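Brulum Bench Simulator: Set-up and Operating Guide

Section 6. Pick-and-Place Trials

6.1 Purpose

Pick-and-place trials are the starting point for every household and shop-floor task in the Brulum library. Clearing a bench, sorting hardware into bins and unloading a dish rack all reduce to the same operation: locate an object, close on it, lift it, set it down where it belongs. Complete this section before loading any task from the Chores folder.

The simulated bench trial does not certify an arm for use in a home or workshop. See 6.5.

6.2 Before you start

1. Confirm that the arm model is loaded and the base is fixed to the tabletop.
2. Open the Task panel and select Cubes, Basic.
3. Set the episode limit to 2,000 steps. Shorter limits cut off slow policies and give a misleadingly low score.
4. Set the random seed to 49 if you intend to compare results with the Grajales reference run. Otherwise leave the field blank.
5. Check that shadows are enabled. Policies trained without them often fail when they are moved to a real bench.

Note: Colour labels in the task file are case-sensitive. Use the spelling "grey" throughout. The parser rejects "gray".

6.3 Checking the views

6. Open the bench view and the close view of the arm. 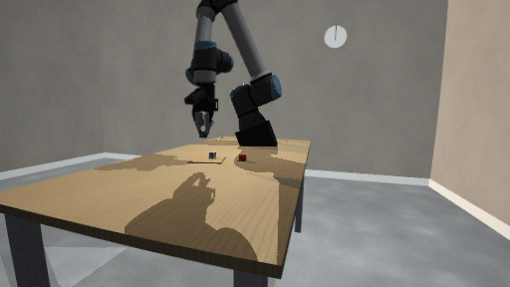
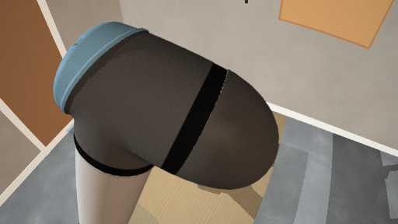

7. In the bench view, verify that the gripper points straight down and that the cube is held between the fingertips, clear of the tabletop.
8. Verify that the red cube is on the table surface and the grey cube is on the board. If either has moved off its support, reset the task.
9. Save both views to the trial log.

Caution: Do not score a grasp from the close view. The arm housing can hide most of the work area, and a dropped object will go unrecorded.

6.4 Running the trial

10. Press Run. The arm will attempt to place the held cube at the target position.
11. Wait for the status line to read Settled before reading the result. A cube released above the surface may still be in motion when the gripper opens.
12. Repeat for 14 episodes without changing the settings.
13. Export the results as a single file. Do not average runs made with different seeds.

If the arm stalls above the target, lower the approach speed and rerun. If it stalls again, check the joint limits against Appendix B.

6.5 Interpreting results

A high score on this task shows that the controller can handle rigid objects of one shape under fixed lighting. It says little about laundry, cutlery, wet plates or a bag of mixed fasteners. Soft and reflective items remain the main source of failure in the Sendel workshop set, and no current policy in the library completes that set unattended.

For planning purposes, treat household chores as follows:

Rigid items, known positions: suitable for supervised trials.
Rigid items, mixed or stacked: research use only.
Cloth, liquids, glassware: not supported in this release.

Caution: Never transfer a policy to a physical arm without a speed limit and a working emergency stop within the operator's reach.

Section revised 25 February 2026 by Imad Nseir. Technical review by Walid Sleiman, Brandcombe. Support for stacked items is scheduled for the April release and will be documented in Section 7.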